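Keeping Spices Fresh, and Getting the Most Out of the Ones You Have

I buy far too much cumin. I know this about myself, and every July when I clean out the spice drawer I find a second jar hiding behind the first, and every July I promise to do better. What follows is the way I store, toast and grind spices at home, gathered up from a good many years of dinners – some of them wonderful, and some of them a little dusty-tasting, I'm sorry to say.

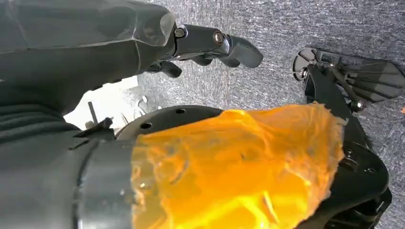
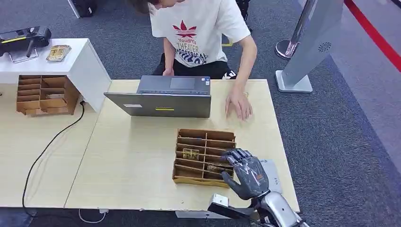

How do I know if a ground spice is too old to use?

Rub a pinch between your fingers and smell it right away. If the scent comes up strong and makes you think of something you'd like to eat, keep it. If you have to hunt for it, the spice won't hurt you, but it won't do much for your supper either. You can double the amount in a long-simmered stew and use up the jar that way.

Buy whole when you can

Whole cumin, coriander, cardamom and peppercorns keep their flavor so much longer than ground. I get most of mine from Berrada, the little grocery near my sister's place, where they'll scoop you out as small a bag as you like. Turmeric and paprika I buy already ground, and I try (try!) to bring home only what I'll use by the end of the season.

Where to keep them

Please, not over the stove. I had a pretty rack there for years and the steam turned my garlic powder into a brick. A drawer or a closed cupboard is much kinder. Small glass jars with tight lids are best, and I write the name and the month I opened it on a bit of masking tape on the lid, so I can read everything from above.

Sesame seeds and anything with nuts in it, like dukkah, go in the fridge. They turn bitter faster than you'd think.

Toasting

Use a dry, heavy skillet over medium-low heat and stay right there with it. For cumin and coriander I give it 2 minutes, shaking the pan the whole time, and then tip the seeds straight onto a cold plate. If you leave them in the hot pan they go on cooking, and burned cumin is a sad thing to put in a pot of lentils. Let them sit 10 minutes before grinding.

Cleaning the grinder

Grind a spoonful of plain dry rice to a powder, throw it out, and wipe the bowl with a barely damp cloth. Unplug it first, of course. If you make coffee in the same house, do yourself a favor and keep a separate grinder for that – cardamom coffee is lovely, but chili coffee I can't recommend.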